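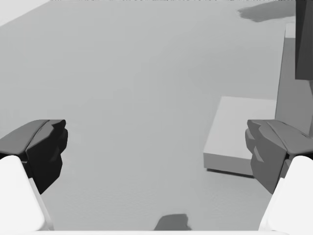
Two gripper fingers, open, over a gray floor (computer rendering).

Limmont Pregnancy Pillow review
by Mariama Tetteh

I bought the Limmont at 24 weeks, when my hips started hurting at night. It's the U-shaped one with the zip-off cover, and I paid $60 for it on sale in February. I slept with it until my daughter was born and I still use it for nursing.

Size first. It is big. We have a queen bed and my husband lost a good part of his side. If you share a full, I would look at a wedge or a C shape. My sister-in-law has the Genetti wedge and likes it, but it only holds up the belly and does nothing for your back.

The filling is firm for the first week and then settles. By the third month the part between my knees had gone flat, and I folded a bath towel inside the cover to build it back up. The back side held its shape the whole time. I'm 5'4", and my feet reached the bottom with a little to spare.

The cover is soft cotton jersey. It washes fine on warm, though it takes two dryer cycles and the zipper is short, so getting the pillow back inside is a workout. I had to ask for help with that by the end. A spare cover is sold separately and I'd get one if you sweat at night like I did.

It does sleep warm. I kept a fan on.

Getting up to pee is the other thing. With a U shape you are walled in on both sides, and you have to push one arm of the pillow down and climb over it. I got used to it. Some nights I left one side hanging off the bed.

Hip pain: better after 2 nights, not gone. Heartburn: no change, I still needed an extra pillow under my head. Staying on my side: yes, it kept me there all night.

I would buy it again at the sale price. At full price I'd want better filling in the leg section.

Rating: 4 out of 5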